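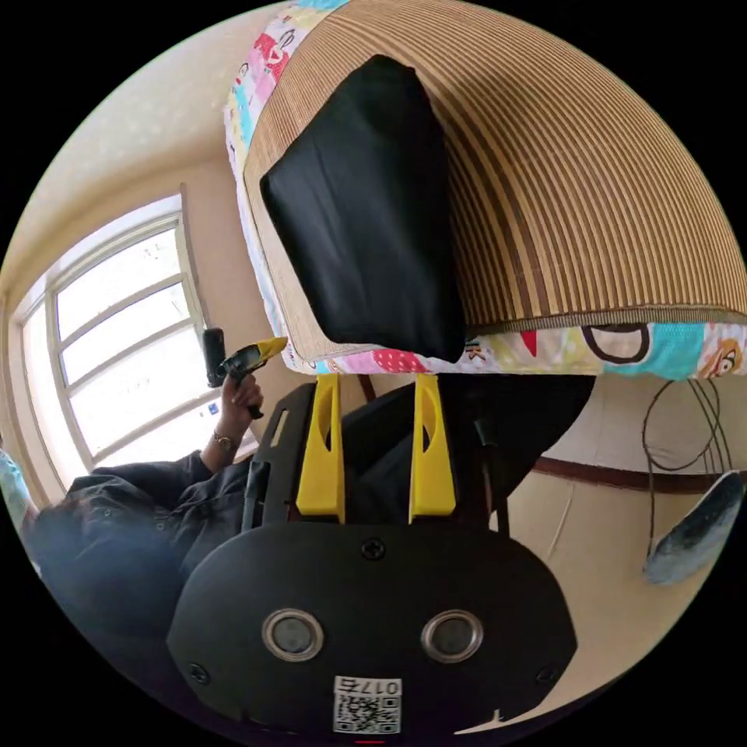 Should a small town library still charge fines for late books? I don't think so, and I say that as someone who has paid plenty of them over the years (and deserved every cent).

September
By Khanyisile Nkosi

My mother had a rule about library books, and the rule was that they lived on top of the refrigerator. You could take one down to read it and then it went back up. We had a fine once, when I was eight, for a book about whales that had slid down behind the fridge, and you would have thought we'd been arrested. She paid in coins. We didn't go back for most of that winter.

I've been thinking about that winter a lot, because the Ilton library is deciding whether to drop late fines, and my neighbors have feelings about it. Big ones! I went to the open meeting expecting six people and a plate of cookies, and I had to stand along the wall next to the large print westerns.

The case for fines goes something like this. If you borrow a thing, you bring it back, and if you don't, it should cost you. I get it. I was raised on it. One man stood up and said that kids who never pay a fine will grow up thinking deadlines are suggestions, and he got a good round of applause, and I may have clapped a little myself before I caught on to what I was doing.

But look at the money. Last year the library took in $1,786 in fines. That's everything, the whole pot, adults and kids together. The woman who runs the front desk said she spends part of nearly every shift on it — taking the payments, arguing over the payments, waiving the payments when somebody cries. I can't imagine we come out ahead on that. You could raise the same amount with a decent book sale and a pot of chili.

Then there's the number that really got me, which is 583. That's how many cards are blocked right now for unpaid fines, and a good share of them belong to children. A blocked card means you can't check anything out, so a kid who owes for a picture book somebody's baby brother dropped in the tub is just done with the library until a grown-up settles up. Plenty of grown-ups won't. They're broke, or they're embarrassed, or they're like my mother and would sooner stay away all winter than stand at that desk again.

People asked about the books, naturally. Won't everyone just keep them? Well, the plan still bills you if you never return one. You lose a book, you pay for the book, and if it turns up you bring it in and the bill goes away. What disappears is the nickel-and-dime part, the daily tick of it. I kept a cookbook for more than 70 days last year, and the fine had nothing to do with why I finally took it back. I took it back because the library sent me a note saying somebody was waiting for it, and I felt like a heel. I was making the same two recipes out of it anyway.

And that note is what I'd put my effort into, if anyone asked me. Send more of them. Send them earlier, by text, in plain words, with the name of the book in the first line. Put a return box by the grocery store so I don't have to drive across town at five minutes to closing with my hazard lights on. Let people renew from the couch. We'd get more books back that way than we ever got by scaring third graders.

I know some folks will feel cheated, having paid up all these years while the next person gets off free. I feel it a tiny bit too — I could have bought a nice pair of boots with what I've handed over. But I'd take the kids over the boots. The vote is at seven in the evening, in the reading room, and you can speak for up to three minutes if you sign the sheet by the door. I'll be along the wall again, by the westerns.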